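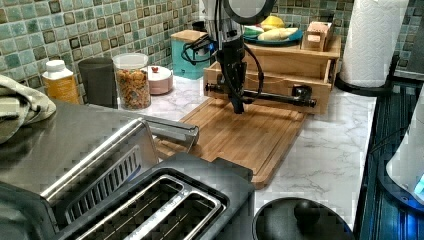

BERARD, Feb 4, 2018

Vurnisness: Frequently Asked Questions

These are the questions we get about Vurnisness, the arm control and planning package from Okeke. Some of them we get often. A few we got only once, in a tone that suggested we'd better write something down. If yours isn't listed, try the mailing list, where Yakubu Ugwu will tell you it's a calibration problem. It usually is.

GENERAL

What does Vurnisness do?

It takes a goal ("put the banana on the plate"), a guess at where everything is, and a model of your arm, and produces a path that gets the gripper there without hitting the toaster. Then it sends that path to the arm and watches to see whether the arm agrees.

Where does the guess come from?

From Loltitness, our perception package. It runs as a separate process and posts a list of objects with poses and confidence scores. You can use your own perception instead, as long as it posts in the same format. Several people have done this. Most of them came back, though we'd like it on record that two of them didn't and seem happy.

Why are these two programs and not one?

They were one program until July. When the perception half crashed, it took the controller down with it, and an arm whose controller has just vanished is poor company. Now, if Loltitness dies, Vurnisness notices the silence, finishes nothing, and holds position until somebody restarts it.

Does it work with my arm?

If your arm has a joint description file and accepts position commands at a steady rate, probably. If your arm accepts only velocity commands, there's a shim in the contrib folder. Femi Usman wrote the shim over a long weekend and would like everyone to stop calling it supported.

Why is everything tested in a kitchen?

Because a kitchen counter is a rude place to plan. Things stand close together, they come in awkward heights, and a good share of them are shiny. A planner that looks brilliant on a bare table can go very quiet when you put a toaster next to the cutting board.

PLANNING

The planner says "no path found," but I can see a path. Who's right?

You are, probably, and it won't help you. The planner adds a margin to every object, and the default margin is 12 millimeters. Two objects with a gap you could slide a hand through may have no gap at all once both have been padded. Lower the margin in small steps. If you set it to zero, you'll find your paths and you'll also find your objects.

Why does the arm take such a scenic route?

The planner samples random poses and joins up the ones that work, so the first answer it finds tends to wander. The smoother is supposed to fix this, and it will if you let it. Check that smooth_passes isn't set to 1. We shipped one release with it set to 1. We've apologized in the changelog and won't be doing so again here.

Why does it plan around the cable?

It doesn't, and that's the trouble. The arm model includes the links, the wrist housing and the gripper. A cable that loops out from the wrist is invisible to the planner unless you add a shape for it. Use a fat capsule attached to the wrist link and be generous. You'll lose a few grasps near walls. You'd have lost the cable otherwise.

Can I plan straight down onto a cutting board?

Yes. Set approach_axis to vertical and mark the board as a support surface, or the planner will treat touching it as a collision and refuse the last stretch. Boards with a raised lip need the lip included in the shape. Loltitness won't find a low lip reliably from above, so measure it with a ruler like a person from history.

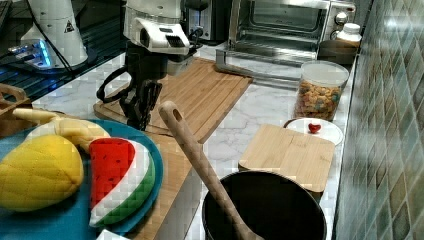 Gripper open above the large board, with toy fruit on the teal plate.

How long should planning take?

For one pick on a crowded counter, the default budget is 2,000 samples. Most picks don't use them all. If yours regularly does, look at the goal before you blame the sampler. Goals tucked under something, or right up against a wall, are hard for reasons no amount of sampling will cure.

May I raise the budget?

You may. Hadiza Ugwu once raised it by several zeros to see what would happen, and what happened was lunch.

PERCEPTION

Loltitness keeps reporting a plate and the thing on the plate as one object. Why?

It splits the depth cloud by gaps first and by color second. A flat toy sitting on a flat plate leaves no gap, so everything rides on the color step. Turn color_weight up if your objects contrast with the plate. If they don't, get a different plate. This is the cheapest perception upgrade we know of, and it has outperformed a good deal of our code.

Why does it see two toasters?

Reflections. Polished metal and glossy tile both hand the depth sensor a second copy of the counter, usually a little behind the real one. Draw a back plane at the wall in your workspace file and throw away everything beyond it. For reflections on the metal itself, mark the appliance as a fixed obstacle and stop asking the sensor for its opinion.

What about clear jars?

A clear jar full of cereal gets detected as a cloud of cereal with no jar. The pose comes out too narrow by the thickness of the wall, plus whatever the lid was doing. There's a setting called shell_offset for exactly this case. An empty clear jar isn't detected at all, and we have no setting for that. Put a sticker on it.

Do I need to train anything?

Not for boxes, boards, plates, bowls, bottles or the usual fruit. The stock model covers 39 object classes. For anything else you'll need to collect your own views and run the fine-tuning script, which has a progress bar that moves at its own pace and has never been linked to progress by any evidence.

Is a toy banana a banana?

To Loltitness, yes. We went back and forth on having a separate class for toys and dropped it. The grasp is close enough, and the controller has never asked to eat one. The place it matters is weight. If you use force checks to confirm a pick, set expected_mass yourself, or a toy banana will be reported as a failed grasp while hanging perfectly well from the gripper.

CONTROL

The arm stops for no reason in the middle of a move. What's it doing?

There's a reason, and it's in the log under "guard." The guard compares where the joints are with where they ought to be, and stops the move when they drift too far apart. Common causes are a payload you didn't declare, a speed your arm can't keep up with, and a cable pulled tight. Less common causes include somebody leaning on it.

Can I turn the guard off?

Yes. The flag is spelled out in full and has 11 words in it. You'll have time to think while you type.

Why does the gripper pause above the object before going down?

It's waiting for a fresh pose. The plan was made from an older view, and the pause gives Loltitness one more look before committing. If the arm itself blocks the camera from there, the fresh look never comes and you'll sit through the whole timeout. Raise the hover height or add a second camera off to the side. A second camera has its own problems. See below.

My two cameras disagree about where the board is. Which do I believe?

Neither, until you've redone the calibration. Run the check script, which moves the arm to a set of poses and compares what each camera thinks it saw. If one camera is off by the same amount everywhere, somebody bumped it. If it's off by different amounts in different places, the lens file is wrong. If both are off in the same direction, the arm's base frame is wrong, and you have our sympathy. 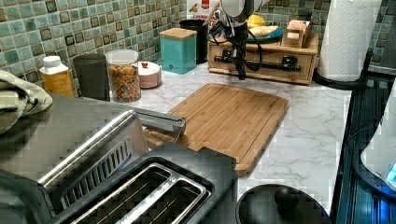

Hauwa Edet asks whether the check script really has to be run every morning, or whether the warning at startup can be switched off by anyone who promises to be careful. "My calibration from last week is fine," she writes. "It's the warning that's drifting."

It's a fair complaint. The warning goes by the age of the file and knows nothing about the quality of what's in it. In the next release it will do a short test against one known marker and keep quiet if the numbers hold. Until then, running the script every morning is our advice and touching the file to update its date is what people do.

TOOLING

How do I replay a run?

Every run writes a log with the joint states, object lists, plans and guard events. Open it in the viewer and drag the slider. You can also feed an old object list back to the planner with new settings, which is the best way to find out whether last night's failure was bad planning or bad seeing. Almost every bug report we close gets closed this way.

Why are the logs so large?

You've left raw depth recording on. The flag is log_depth. It's off by default, so at some point you turned it on, and past you had a reason. Check with past you before deleting anything.

Can I edit the workspace file by hand?

It's plain text, so nothing will stop you. Units are meters. The viewer uses millimeters. We know.

Is there a simulator?

There's a small one for checking paths and timing. It doesn't model friction, slipping, soft objects or glare, so everything goes well in it. Use it to catch typos.

How do I report a bug?

Send the log, the workspace file and the version number to the mailing list. A sentence about what you expected to happen is also useful. Kelechi Effiong sorts the reports and will write back asking for the version number if you leave it out, and will write back again if you answer "latest."

Where do feature requests go?

Same list. Put "request" in the subject line. Requests for a voice interface should be addressed to Femi Usman, who has a folder for them.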